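The Long Return of the Town Lemon House
How growers in cold districts are learning again to raise citrus under glass

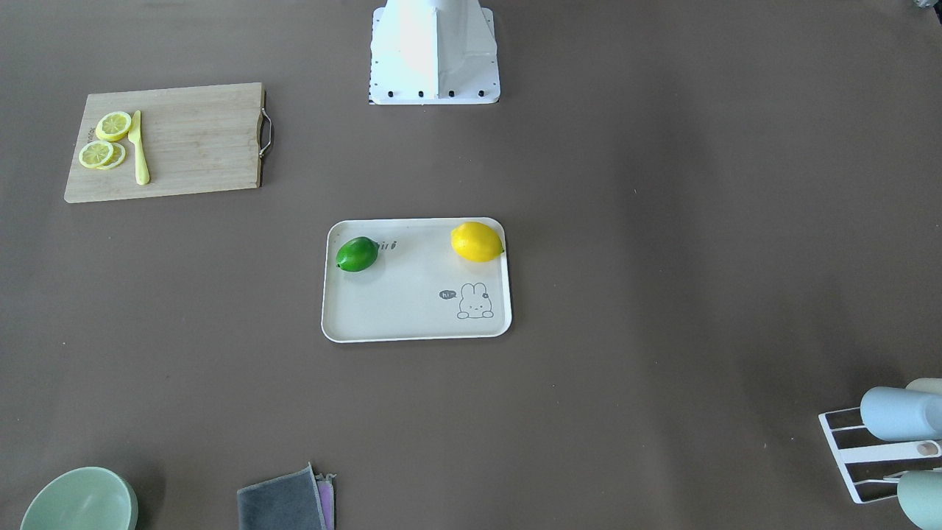
For most of the past century, the lemon has been treated in northern towns as a thing that arrives by truck. It is bought by the bag, kept in a bowl or a drawer, and replaced when it hardens. Few households that use it every week have seen one on the branch. Yet there was a period when the larger estates and several public gardens in these same towns raised citrus of their own, in long glazed buildings heated through the winter by coal and later by oil. Most were pulled down when fuel became costly. A small number survived as storage sheds, tea rooms or ruins.

The building at Clumley is among the survivors. It stands against the north wall of the former kitchen garden, 132 feet from end to end, with a brick back and a sloping front of glass. When the Whiteley Horticultural Trust took over the site, the roof had lost much of its glazing and the heating pipes had been sold for scrap. Elder had rooted in the beds. The Trust considered restoring the house as an exhibition hall and had drawings made for that purpose. The drawings were set aside after a survey of the brickwork found that the old flues, which run inside the back wall, were largely intact.

That finding changed the character of the project. A wall with working flues can be warmed slowly and will give its heat back through the night, and citrus asks for very little more than this. The common belief that lemons require tropical conditions is mistaken. A mature tree will rest quite safely at temperatures a few degrees above freezing, provided its roots are kept on the dry side and the air around it moves. What harms the tree is a sudden change, or a warm room with dry air and poor light, which describes the average living room in December.

Keyvan Zamani, head grower at Clumley, came to the Trust from a commercial nursery and was at first doubtful about the flues. "I had spent my working life with thermostats and fans," he said. "I was being asked to trust a wall. The first winter I came in at five every morning to read the thermometers, and by the end of it I had stopped setting the alarm." He now lights the boiler only when a hard frost is forecast, and the wall carries the house the rest of the time.

The collection numbers 59 trees, grown in square tubs that can be moved outdoors in early summer. Lemons make up the greater part. There are also sour oranges, several citrons and a single elderly bergamot, which was given to the Trust by a family in Harkau and traveled to Clumley on its side in a horse trailer. It dropped every leaf on arrival. Growers will know that this is the usual response of a citrus tree to a move, and that the worst course is to water it heavily out of sympathy. The bergamot was left nearly dry for six weeks and came back into leaf from the old wood.

Watering is the subject on which the house receives the most letters. The Trust's practice is plain. A tub is watered fully, until it drains, and is then left until the top two inches of soil are dry to the finger. In high summer that may mean every second day. In midwinter it may mean once in three weeks. Rainwater is used throughout, since the local supply is hard and over time turns the leaves yellow between the veins. A tank behind the house holds 900 gallons, collected from the roof, and in most years it lasts until the end of July.

Feeding follows the seasons as well. A high-nitrogen feed is given from spring until the trees go indoors, followed by a more balanced winter feed at half strength. Pruning is light and is done before growth begins. Scale insects are wiped off by hand with a soft cloth and soapy water, a slow task that falls on Wednesday afternoons, when the house is closed to visitors.

The matter of fruit is more complicated than it may appear. A lemon can take most of a year to ripen, so that flowers and ripe fruit are often found on the same tree. In the second full season the house gave roughly two bushels, far below what the Trust had expected. The following season was better — partly a result of age, and partly of a decision to thin the young fruit in June, which the growers had been reluctant to make. The crop is sold at the garden gate, and a portion goes to a bakery in Clumley that candies the peel.

Fruit left on the tree until it is fully colored has a thinner skin and a softer acid than one picked green for shipping. Cooks who buy at the gate have remarked on the scent of the peel in particular, which fades within days of picking. For this reason the Trust does not store its crop. Fruit is cut to order with a short piece of stem attached, as a pulled stem leaves a wound through which rot can enter.

Whether the Clumley model can be repeated elsewhere is an open question. The Trust has advised on a smaller house at Tileo, built against the wall of a former laundry, where waste heat from a neighboring building does the work of the flues. Costs there have been modest, though the trees are young and have not yet faced a severe winter. Other inquiries have come from schools and from owners of disused greenhouses. Most are advised to begin with two or three trees in an unheated porch, and to keep a written record of the lowest temperature each night.

Mr. Zamani keeps such a record still, in pencil, in a ledger that hangs by the east door. The bergamot has its own page.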